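Tresar Hand-Held Gripper Kit
Part no. 1095
In stock – ships from the Plistden shop

I started building these on the kitchen counter and now I make them at Saleck, the shared workshop where I rent a bench. The Tresar is a two-finger gripper you hold and work yourself, so you can try out grabs and approach angles before you bolt anything onto an arm. I use mine all the time (probably more than I need to!) and I still like how it feels to pick up silly little things with it.

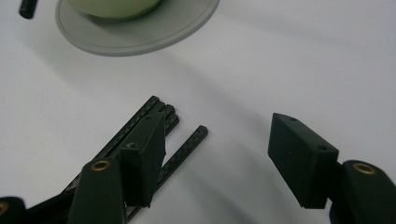
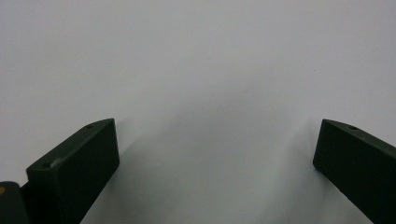
Fingers open over a white tabletop, with carbon-fiber strips under the left pad in the first picture.

What you get

Two finger pads, two arms, the linkage pieces, bushings, a bag of screws and a printed build sheet. The grip handle comes as two halves that screw together. Tools aren't included, but a small hex driver and a bit of patience will get you there.

Putting it together

Plan on an evening. Press the bushings in first and go slowly – if one starts crooked, back it out and try again, don't lean on it. Then hang the linkage, check that both arms swing freely, and leave the pads for last. I run all the screws in loose, open and close the thing a few times, and then snug them up. My first one I tightened as I went and it squeaked like an old gate.

The pads are the part you'll end up swapping. I've made skinny ones, fat ones and a rubber-faced set that I love for thin flat stuff, the kind of thing that just slides away from a hard pad. If you only buy one extra, get those (part no. 1651, sold as a pair).

Will it fit my arm?

It fits the Abdella wrist plate straight out of the bag. For anything else you'll need an adapter, and I'm happy to send you the drawing so you can print or cut your own.

Warranty and returns

18 months on the arms and linkage. Pads are wear parts, so those aren't covered, but if a set shows up wrong just write to me and I'll mail another. Returns are fine as long as the bushings haven't been pressed in yet.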